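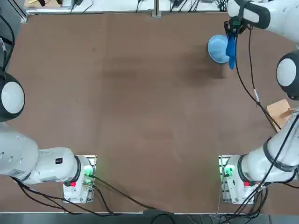
曼谷，六月

各位：

先说正事，免得有人看到一半就去回信了。合租工作间的茶水柜规矩，上次吵了一轮，没有结论，我把Chutima那封信引在下面，一段一段回。没订上封信的人，往下翻就能看全。

Chutima Hemmin 写道：
> 我数次在水槽里看见同一只杯子，内壁的茶垢已经到了可以断代的程度。我不点名，杯子上有名字。
> 另外，Fereshteh带来的那块普洱被人从正中间撬了一个洞。撬茶是有方法的，从边上进，顺着一层一层来，不是打井。
> 我提议：公用茶叶归公用茶叶，私人茶叶写上名字，没写名字的一律视为捐赠。

先回杯子。杯子是我的。那层茶垢我养了很久，宜兴那边养壶的人听了会点头，虽然我这只是搪瓷的，养不养没有任何区别。我已经用小苏打洗掉了，洗完喝了一杯，味道一模一样，多少有点失落。以后我用完当场洗，这句话请存档。

再回普洱。井不是我打的，但我看过井口，手法很果断，像是用螺丝刀。Tài Cao 说那天他在赶Divora的图，饿得头晕，只想喝点浓的，具体用了什么工具记不清了。茶针一直在抽屉里，和开瓶器放在一起，把手缠着红线的那根就是。怕认错的话，扎手的是茶针，不扎手的是开瓶器。

撬下来的碎末我收在小铁罐里了，没有扔。碎末出汤快，水一进去马上倒出来，照整块的时间去泡就会苦得像交季度报表。第一泡建议倒掉，有人管这叫醒茶，我觉得主要是冲灰。

关于写名字，我同意一半。“没写名字视为捐赠”这一条，我担心两件事。头一件，Sang Diệp从来不在任何东西上写名字，他的伞、他的充电线、他的午饭都没写，照这个规矩他一年下来能捐出半间屋子。第二件，上次有人在盐罐上写了自己的名字，之后我们吃了好一阵子没盐的面，谁也不好意思开口借。

所以我的版本是：贵的写名字，不贵的不写。什么算贵？我本来想定一条线，400铢以上算贵，后来Khang Tôn提醒我，他那包莲花茶是他姨妈寄来的，一分钱没花，可是喝光了他姨妈会问。那就再加一句：有姨妈的，也写名字。

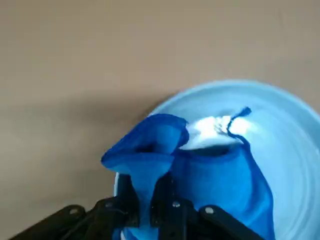
接着说水。饮水机的热水标的是滚水，我拿厨房温度计量过，到杯子里已经差了一截，泡红茶勉强，泡普洱就有点敷衍。Durnetti那只电水壶还能用，盖子要按两下，第一下它假装关上了。绿茶的话反而不用烧，饮水机直接接，再晾一会儿。Fereshteh坚持用滚水泡绿茶，说她在伊朗喝红茶就是这么煮的，我没有争，喝了一口，然后去接了一杯白水。

顺便讲讲红茶，这也是她上回在信里问的。

Fereshteh Bakhtiari 写道：
> 我想在茶水柜里放一把小壶坐在大壶上面那种。下面烧水，上面焖浓茶，喝的时候各人自己兑。占地方不大，就是高。

我赞成。高的问题我去量了，柜子中间那层到上层的净空是39厘米，她那套叠起来连提梁刚好进得去，前提是上面那层别再往下塌。塌的原因是有人在上层放了一整箱Custent的样品手册，那箱手册从来没有人翻过，包括印它的人。谁的请领走，不领走的话我们按Chutima的规矩，视为捐赠，捐给收废纸的。

浓茶焖多久，她说十五分钟，不能催。催的办法就是拿勺子去搅，搅了会浑，她会看出来，然后当着你的面再焖一壶。方糖不放杯子里，咬在牙上喝，我试过，第一口很文雅，第二口糖就掉了。另外她那边习惯用玻璃杯看汤色，我们柜里的玻璃杯只剩不成套的，形状各走各的路，先凑合着用。

至于预算。公用茶叶这一项，每人每月交40铢，这个数两年没动过，而茶价动了。上个月的账是我垫的，数目不大，我只提这一次。我建议不涨钱，改成轮着买，轮到谁谁挑，挑什么大家喝什么，不许抱怨。我知道最后半句做不到，写上去是为了以后有东西可以引用。

轮值顺序暂定如下，有意见尽快说：
Chutima，她懂茶，开个好头
Khang Tôn，请先问过姨妈
Fereshteh，红茶月，方糖自备
Sang Diệp，请在茶叶罐上写“公用”，不用写名字
Tài Cao，请使用茶针

我排最后，理由是我上个月垫过了。好，我说了只提一次，这算第二次。

还有一件小事。Doãn的送货员上次把两包茶叶留在了楼下干洗店，干洗店老板很客气，替我们收了超过5天，取回来的时候茉莉花茶有一股蒸汽熨斗的味道。我以为是心理作用，让Khang Tôn闭着眼睛闻，他问我是不是去取衬衫了。以后收货地址请写全，写到门牌，备注里加上“请按门铃”。门铃是好的，就是声音小，坐在靠窗那边的人多留点神。

那两包茉莉我没舍得扔，敞着口放在柜顶散味。茶叶吸味吸得快，放味放得慢，所以也请大家别把咖啡豆搁在旁边。咖啡豆放哪里都行，只要离它远，窗台、门口、Custent那箱手册上面都可以。

普洱剩下的半块我用棉纸重新包了，没有塞进密封袋。Chutima说这样通一点气比较好，我照办，虽然按我们这层楼的湿度，通进去的多半是邻居炒辣椒的味道。雨季要是闻到霉味，请先别喝，也别发到群里问“这还能喝吗”，直接拿来给她看。

回信请只引用你要回的那一段。上次Tài Cao把全部历史邮件引了一遍，最底下加了个“同意”，我翻了三分钟才找到，到现在也不知道他同意的是什么。

小铁罐在柜子第二层，想喝的自己拿。

又及：搪瓷杯洗干净以后，杯底露出一行“优秀”，后面的字磨没了。我先按完整的一句话理解。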